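# Drosivden: table clearing from hand-held gripper demonstrations

Gallery page for the Drosivden study. Demonstrations were recorded with hand-held grippers in home kitchens, and a policy was trained on the wrist views.

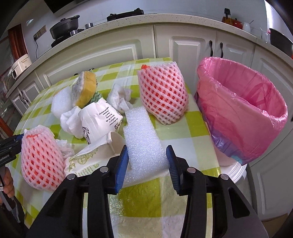
## Foam block, upright

Fingers open on either side of the white foam block, blue pads facing inward. The trash bin stands at the right of the table, lined with a pink bag.

## Object set

Foam and crumpled tissue are the two light classes. Both shift under small contact forces, so the approach has to be centered before closing. Fruit in a foam net is the distractor class and must stay on the table. Paper cups and bags are trash whether crushed or intact.

## Data

The training set holds 890 demonstrations, each covering one full clearing of the table. Another 120 were held out for testing. Melina Christodoulou and Sakda Paisan did the recording; Themis Psarras labeled the grasp points.

## Policy

Input is the wrist view from each hand plus finger opening. Output is a short sequence of relative hand poses, replanned every 6 steps. No depth signal is used. Layouts were shuffled between recordings, with the bin kept within reach of the right hand.

## Results so far

Foam blocks were the easiest class and tissues the hardest. Most tissue failures came from closing too high above the table surface. Glossy table covers lowered grasp accuracy slightly in the 3 kitchens where they were used. Netted fruit was wrongly binned in a small share of test runs, mainly when a tissue touched the net.

## Next

Loukia Kourkoulas is retraining with a lower closing height for tissues. Updated figures are planned for October.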